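My annual, entirely unofficial business awards

May 22, 2025

Every year I hand out a few awards that come with no trophy, no dinner and no press release. Last year I did it in December like a normal person, then found I'd missed half the good stuff, so I've moved it to spring. My blog, my calendar!

Boss of the year: Isamu Wada

I went back and forth on this one. Wada took over at Mastiva when the firm was losing shops by the month, and his big idea was to stop opening new ones and pay the existing staff properly. Very dull on paper. But 16 months on, all 34 remaining branches are in profit, and the one near me has people behind the till who know where things are. (I asked for a fuse and was walked to the fuses. I nearly wept.)

He does give terrible interviews, mind you. Half an hour on supplier terms and not one joke.

Black and white leaves, and plenty of them: 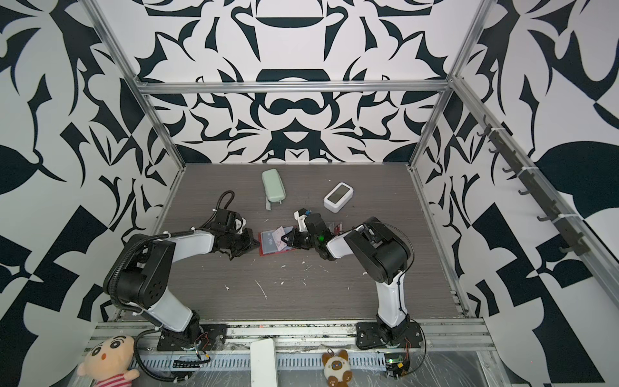
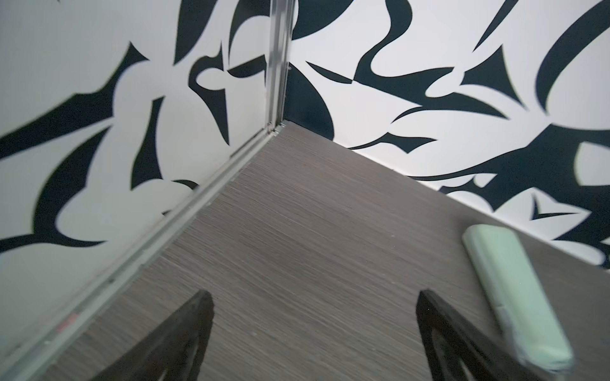
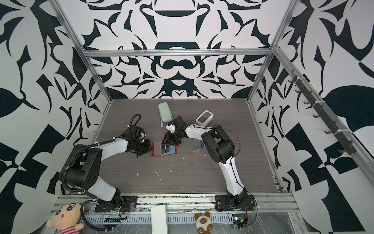 Flop of the year: the Lollby subscription

Oh, Lollby. You had a perfectly nice delivery service and you decided to charge people £30 a month to go on using it. Leobardo Mendoza wrote a long post defending the price, and I read all of it, twice, and still couldn't tell you what the extra money was for. My sister cancelled before she'd finished her tea.

Runner-up is Paisan, for closing its phone line and then emailing everyone a survey on how they'd found the phone line.

One to watch: Falby

Tiny outfit, 300 customers, makes accounting software for market traders. I don't trade at a market and I still want it. They're putting out a new version this summer and I've already signed up for the trial, so expect a post on that once I've had a proper play with it.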